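Evulham Netball League: frequently asked questions

Who can join?
Anyone aged 16 or over. We have 338 registered players, and beginners are placed by Lihua Tang, the fixtures secretary.

Where are matches played?
At Cescombe Sports Hall. The Witard courts are used for training only.

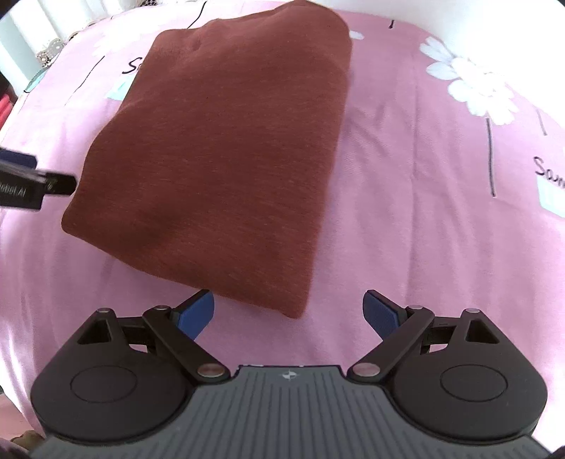 What does it cost?
Registration is £50 for the season. Match fees are paid on the night to your captain.

What should I bring?
Trainers, water and a warm top for the bench.

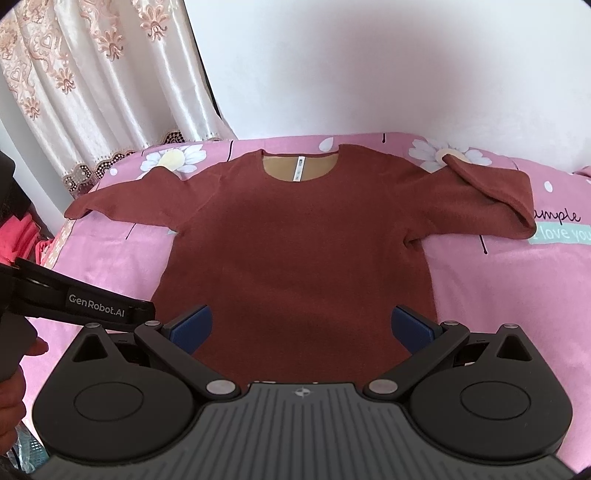 A long-sleeved sweater, laid flat

Can I play for two teams?
Only if they are in different divisions. Email Jingyi Lü before your first match for the second team.
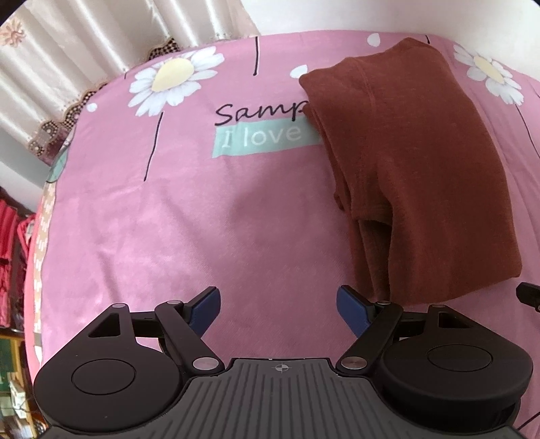
If your team is short on the night, you may borrow one player from a lower division. Write the name on the score sheet before the first centre pass.

When is the Zamfir Cup?
In December. The draw is put up in the hall foyer and the first match starts at 6.30pm.
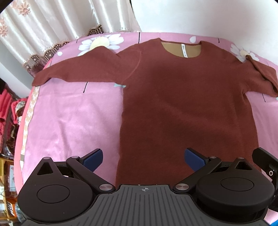 Knitted sweater, back view

Is there parking?
Yes, there are 97 spaces behind the hall.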